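4.2 Blocks and the boards they sit on

I should admit up front that I came to this part of the study through the boards and only later got interested in the blocks. Most of the writing on shape play treats the surface as a given. You get a long paragraph on the shapes, maybe a word on color, and then the table is just "a table." But anyone who has spent an afternoon on the floor with a box of blocks knows the surface does a lot of the work! Carpet swallows small pieces, glass makes them slide and clack, and a dark tabletop hides the blue ones completely.

So for the Hamstead sessions we kept the shapes the same and changed what was under them. Over 200 layouts were recorded between the two sites (Hamstead and Zimmont), and 49 of those were on pale wood. I'll talk mostly about the pale wood here, partly because those layouts were the easiest to read and partly — I confess — because I like them best.

Color was the first thing people brought up. On light wood, they named the pieces by color before shape nearly every time: "the red one," "the green one," and only after a bit of prodding "the star." Yellow was the exception. It sits closer to the wood, and people seemed to reach for its outline instead, so we heard "the heart" a lot more than "the yellow heart." Igor Makowska noticed this in April, well before I did, and he has been very gracious about it.

The second thing was the lines. Our boards are glued up from planks, and people used the seams as if they were ruled paper, talking about pieces as being above or below one. I hadn't planned for that at all, and it forced me to redo the coding sheet (Figure 3).

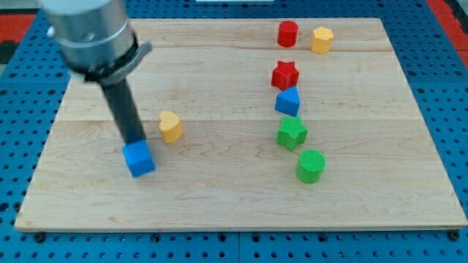 Figure 3. Colored shapes on a pale plank board, with the blue cube held just over the surface. Photo: Makowska / Potau

With a loose column like the one on the right half of this board, a heart off by itself to the left of center gets talked about as a separate thing, and we coded it as "apart." The red cylinder and the yellow hexagonal block at the far end were coded as a pair, being side by side. A held piece was left out of the layout codes until it had been set down.

Related items
Sorting trays and small hands
Wood grain as a reading aid
Section 4.3: Dark surfaces

Comments (2)
tilly_b: We have a glued maple board at home and my kids do the seam thing too! They call it the road.
R. from Zimmont: Would love to see the old coding sheet next to the new one, if you still have it.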